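# Stallora bench centrifuge, after 357 runs

We bought the Stallora in March because the old one had started walking toward the edge of the counter during long spins. The new one stays put. I'd like that noted before I get to the lid.

Our lab does tendon and cartilage work, so most of what goes in is small tubes of digested tissue that somebody spent a morning on. The spin is smooth and the pellets are tight. It cools to 4 degrees in the time it takes to label a rack, provided you label racks as slowly as I do.

## The lid

It locks with a clunk and unlocks when it feels like it. Chang-ho So stood in front of it one Sunday for the length of a podcast. Pludis, the dealer, sent new firmware, and now it sulks for only a minute.

## Noise

Fine. Quieter than the freezer, louder than Jhair Ríos on the phone with purchasing.

## Cost

- $2,743 with the fixed rotor
- $200 more for the swing-out buckets, which should have been in the box
- Spare seals from Hullico, cheap and a perfect fit
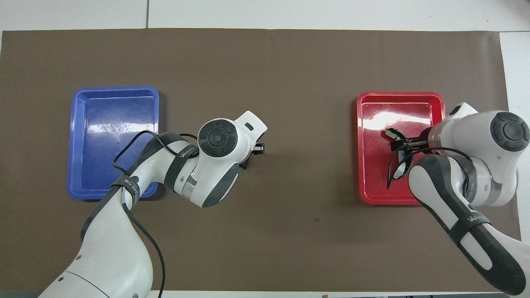 ## Would I buy it again

Probably, with the buckets haggled in. The Yeon we had on trial spun just as well and had a nicer lid, but its display dimmed itself mid-run and the menu was four layers deep. Four stars. The lid knows what it did.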